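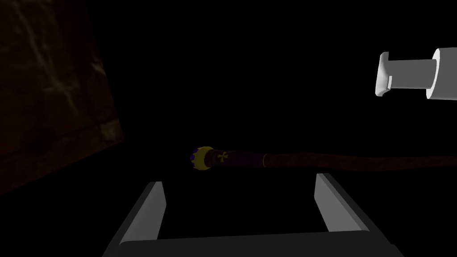 Speaker notes, "The hold signal that stayed on"
Internal safety day, Stinovby, 20 December 2019
Speaker: Theano Koutsoukos

Before slide 1
Check the microphone. Say thank you to Heather Rewi for the invitation. Ask people to keep questions for the end, except if a word is not clear. Then please interrupt me.

Slide 1 – Who we are
I work in the grasping group at Pument. We are a small group and most of our work is in simulation. We write the part of the program which decides when the gripper should close, when it may lift, and when it may say "I have it". My talk is about this last message. In our code its name is only "held", and it can be yes or no.
The simulator is Clindorow. The real cell is the one here in Stinovby, which many of you know better than I do.
(Do not explain the whole architecture. Last time I lost ten minutes on it.)

Slide 2 – The task
The task looks easy. The arm goes to a long object, closes on it, lifts, moves to the side and puts it down. We use long objects with a heavy end on purpose, as they turn in the fingers if you take them in the wrong place. The scepter is our worst one. Farzad Azimi chose it, and the group has complained about it since March.
Say here: a bad grasp was expected. We wanted bad grasps. What we did not expect was a wrong report about them.

Slide 3 – The number which made us happy
We ran 3,000 attempts. Only 34 were reported as failed. I showed this number to my manager and I was proud of it.
Pause.
Anneliese Grube asked me how many of the good ones I had looked at. I had looked at the failed ones only. This is natural, you want to repair what is broken. But it means that all my checking was done on the part where the program already agreed with me.
She took 100 of the reported good attempts and played them back, one after another. It took her a full day, and she wrote a note for each one.

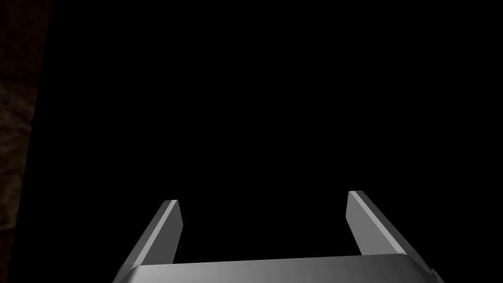 In her notes the same sentence came back several times: "fingers open, held = yes, arm continues." At first I thought it was a display problem. I told her to update her viewer. I want to say this openly, as it cost us almost a week. She updated it and the sentence stayed in her notes.

Slide 4 – What the fault was
Go slowly on this slide.
The signal "held" was calculated from the distance between the palm and the object. If the distance is small for long enough, held becomes yes. When the object slips away, the distance grows and held becomes no. This part worked well and we had tests for it.
But sometimes the object left the simulation completely. It was pushed hard against a surface, the contact calculation went wrong, and the object was thrown out of the world. After this there is no distance any more. The simulator gives back an empty value.
Our code received the empty value and kept the last good one. Somebody wrote this years ago to survive one lost message. It is a reasonable idea for one lost message. We had no limit on it, so the last good value could live forever. The last good distance was small, so held stayed yes, and the attempt was finished and counted as a success.
(If asked who wrote it: me.)

Slide 5 – Why it is a safety matter
Some colleagues said to me, it is only simulation, you correct the number and go home. I would also like to go home. But the same file was running on the real cell.
In the cell the distance comes from a sensor made by Polák. The sensor was healthy. Its cable was not. When the arm turned far to the left, the cable was pulled and the sensor went silent for some seconds. Our code kept the last good value, exactly as in Clindorow.
Now the important part for this room. After a place movement with held = yes, the program decides that the cycle is normal, and it releases the lock of the loading door. If held goes to no during the transport, the arm must stop and the door stays locked until a person has confirmed.
So with a silent sensor, a part could fall down inside the cell and the door would still open as usual. Farzad Shojaei found this in the cell log after we warned him. It happened 3 times. In one of these cases he was the person at the door. The part was lying against the inner side of it and came down beside his foot when he opened. He was not hurt.
Do not hurry away from this slide. Farzad has agreed that I tell it, and he may want to add something.

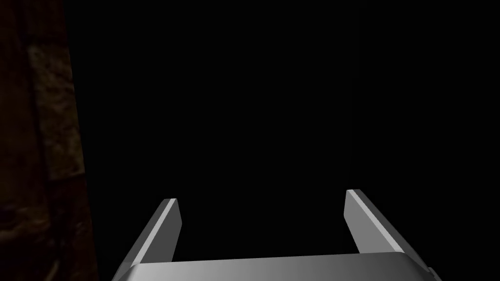

Slide 6 – What we changed
The empty value is now treated as "I do not know". We had only yes and no before, and I think this was the real mistake in the design. With "unknown" the arm stops where it is and the door stays locked.
The opening of the fingers is now a second check. If the fingers are open, held can never be yes, whatever the distance says. It is one line of code. Please do not laugh, we also found it embarrassing.
A value which is older than a fixed time is thrown away.
The cable has a new path and a clamp. Heather's team did this in one afternoon.
For simulation runs, we look at a random part of the successes before any number is shown to anyone. Anneliese selects them and the author of the code may not.

Slide 7 – What is still open
We do not know how many of the old results are wrong. I have marked all of them as "not to be used", and two projects are unhappy with me for this.
The objects still fly out of the world sometimes. The report is correct now, but the contact problem is not solved. Farzad Azimi thinks the step time is too large. I think the shape of the fingers in the model is too sharp at the tip. We will test both after the holidays.
The door lock should perhaps not depend on "held" at all. This is a question for the cell owners and I have asked to discuss it in a separate meeting.

Questions
If someone asks for the new success number: we do not have it yet, and I prefer to give none.
If someone asks whether other cells use the same file: yes, two did. Both are stopped until the update is installed and signed. The list is with Heather.
If there are no questions, ask Farzad Shojaei if he would like to speak about the door.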